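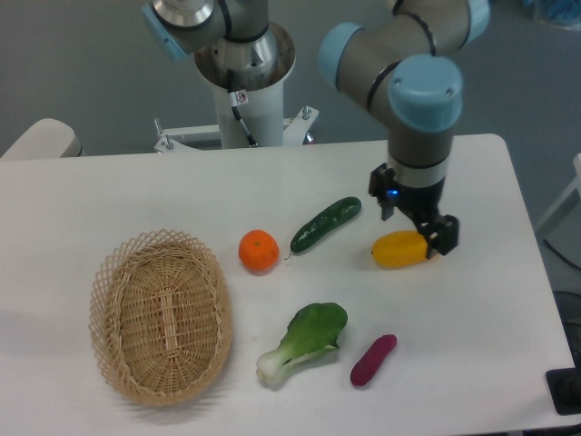

Is a store's loyalty app worth using if you only shop there once a week?

For most people the app pays back less than the time it takes, unless the store gives the member price at the register without asking for anything else.

I have used the Griltura app for a little over a year. Griltura is the supermarket nearest to me, and I would shop there with or without the app. In that time I clipped 191 digital coupons. I know the number because the app shows it on the account page, next to a badge. It also shows how many I redeemed, and that number is 64. The other two thirds expired, or were for the wrong size, or were for things I put in the cart and then decided against.

My argument is a small one. A price on a shelf should be the price. If a store wants to sell a jar of pasta sauce for a dollar less this week, it can print that on the tag. Making me open an app, find the sauce, press a button and then type my phone number at the register adds work for me and gets the store a record of what I eat. I am not very upset about the record. I mind the work.

The usual answer is that couponing has always been work. People cut them out of the Sunday paper and kept them in envelopes. My neighbor Sanaa Naciri did this for years and she was good at it. But a paper coupon had a few things going for it. It was good at any store that took coupons. It had a date printed on it in a place you could find. You could hand a stack of them to your sister. Sanaa had a shoebox sorted by aisle, and when she moved she left me the box with the coupons still in it, and I used several.

An app coupon belongs to one account at one store. It can change between the parking lot and the checkout. In September I clipped an offer for two dollars off Tolia laundry soap at home, and at the register it came up as one dollar. The cashier was polite about it and so was I. She said the offer had been updated at noon. I don't know what I could have done with that information.

Then there is the minimum. Griltura likes offers that say you get ten dollars back when you spend 65 in one trip. I live with one other person and our normal bill is well under that. To reach it I have to buy things early, or buy things I don't need. I did this four times before I sat down with the receipts. Twice I came out ahead. Once I broke even, and once I bought a frozen lasagna that neither of us wanted and that is still in the freezer.

Points are worse, to my mind, since they are a price with the price taken off. I have 3721 points with Nallemska, the drugstore chain. To find out what that is worth in money you have to go three screens into the app, and the rate is different depending on whether you spend it on store-brand goods or on everything else. I could learn the rate. I have decided not to.

I should be fair to the other side. Chinyere Usman, who I worked with for a long time, feeds a family of six and plans every meal around the Griltura offers. She builds the list the night before, never goes in without it, and skips any offer that needs a second item. She saves real money. When I told her I was writing this, she said I was lazy, and that the discounts on diapers alone had been worth it when her twins were small. I believe her. If you buy a lot, buy the same brands each time and have a phone that doesn't die in the cereal aisle, the app may suit you very well.

But look at who that leaves out. Uthai Chaimongkol, who lives downstairs from me, doesn't own a smartphone and doesn't want one. He pays the full price on the tag, with the lower price printed right beside it in yellow. He buys the same coffee I do and pays more for it – in the same store, on the same morning. There is a kiosk by the door that is supposed to print the offers for people like him. It has been out of paper most of the times I have tried it.

The small grocery on Lloyd Street does it the old way. Whatever is on sale is on sale. There is a handwritten card on the shelf, and when the special is over they take the card down. Their regular prices are higher than Griltura's on most packaged things and lower on produce. I have started buying my fruit and vegetables there and the heavy stuff at Griltura, and my total for the month hasn't gone up.

What I would ask of Griltura is not complicated. Put the member price on automatically once a shopper has given a phone number. Drop the clipping. Keep the kiosk filled, or let the cashier apply the offer for anyone who asks. I sent them this in the app's feedback form, which allows two hundred characters – so they got the part about the kiosk.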